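Play kitchen corner a hit at Sitbridge

27 November 2020

Little cooks at the Kramer Street toy library in Sitbridge have a new favourite spot, and what a cheerful one it is, with its marble-look counter and plush fruit on a big teal plate.
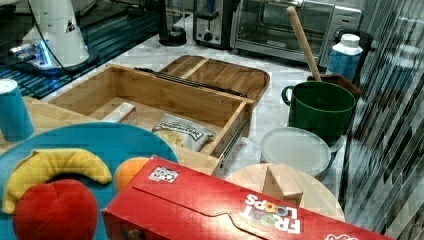 The library lends out 2140 toys these days, and families had been asking for a kitchen since July, so everyone is delighted (the grown-ups too!).

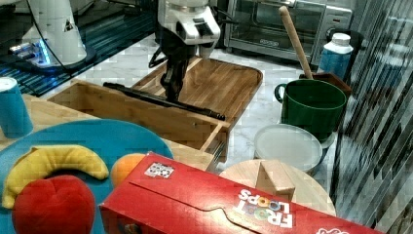
Toaster oven, green pot and Froot Loops at the kitchen counter.

Borrowed pieces go home for up to 8 days, and fruit must come back clean, please.
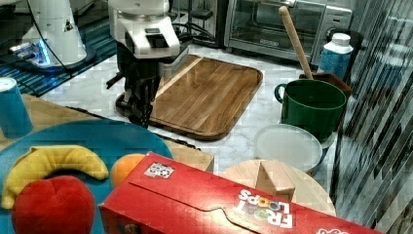
Opening hours

Mornings until noon, at the Gultden Hall door.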